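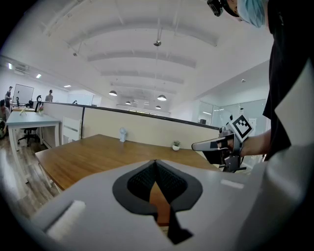 *Desk setup: small white fan and potted plant towards the back of a wooden desk.*

# Mullholm Desk Notes

Category: Data cards > Home and office > Tidying

Welcome, and thank you for stopping by! Mullholm is a collection of short written notes on how people keep their working desks: what stands on them, where it stands, and what gets moved when somebody wants a bit of room to work. It began as a folder I kept for myself, grew into something my colleagues at Wullitz kept asking to borrow, and has now reached the point where it needs a proper README (I've put that off since March, so do forgive me if parts of it read like a letter).

## What you'll find in it

Each note covers one desk and one round of tidying. The notes are plain text, one file per desk, written in ordinary sentences with a short header on top. There are 50 desks at present, and almost 24 of them have a second note written later on, after the owner had lived with the new arrangement for a while. I'm very fond of those second notes. People are full of good intentions on a Monday, and it's lovely to read which of them lasted and which gave way to a pile of post.

The header looks like this:

 desk: wood, brown
 back edge: fan (small, white), plant (white round pot)
 middle: clear
 front edge: clear
 notes: see below

That's only a pattern to copy, so please fill in your own things and leave out any line you don't need. "Middle" and "front edge" are meant loosely. On a corner desk I simply ask the owner which side feels like the front and go with that.

## Words we use for things

We did have a long quarrel over names, and the list below is where it settled. I'd be grateful if contributors would stick to it, even where your own word is nicer.

- **fan**: any desk fan with a head on a base or stand. Give the colour and say small, medium or large. Clip-on fans go under "attached".
- **plant**: the plant and its pot together, as one thing. Describe the pot first (colour, shape), then the leaves if you like. You don't have to know what sort of plant it is. I very rarely do.
- **partition**: a low wall or screen beside or behind the desk.
- **back edge**: the strip you have to stretch for when sitting down.
- **clutter**: please don't use this one! Say what the things are.

## How a tidying round goes

Start with the back edge, since whatever stands there tends to stay. A fan wants a bit of space behind it and a clear path for its cable. A plant does well near a partition, where sleeves don't catch it, though it's worth checking how much daylight gets over the top. If the owner waters it in place, write down whether there's a saucer. Two desks in the Hoshino set had pale rings in the varnish, and one of those owners had never noticed until we lifted the pot.

After that, work forwards. Lift things up and put them down again; pushing them along a glossy wooden top leaves fine scratches that show up dreadfully in low afternoon light. Wipe with a barely damp cloth, along the grain, and go over it with a dry one.

Then put back only what the owner asks for. Anything left over goes in a tray, and the tray is written up at the bottom of the note under "set aside".

## Folders

- `wullitz/` has the office desks, the oldest part of the collection
- `hoshino/` has 12 desks from private homes, mostly wooden
- `surkside/` has 11 shared desks, which are harder to write up, as several people have a say in where the fan goes
- `templates/` has the blank header and a longer form for people who like forms

## Known gaps

Very few standing desks. Hardly any children's desks. The winter notes are thin on fans, naturally enough, and the plant descriptions get rather wordy in the Surkside folder (my doing). Sizes are by eye throughout, so please don't rely on them for buying furniture.

## Adding a desk

Copy the blank header, write your note and send it over. Spelling is British, but I'll happily change it for you. Leave out names, addresses and anything you could read off a letter or a screen.

Looked after by Shuzhen Cheng.

Related items

- Mullholm Shelf Notes
- Surkside shared desks: the longer form
- Caring for a varnished desk top
- Small plants for dim corners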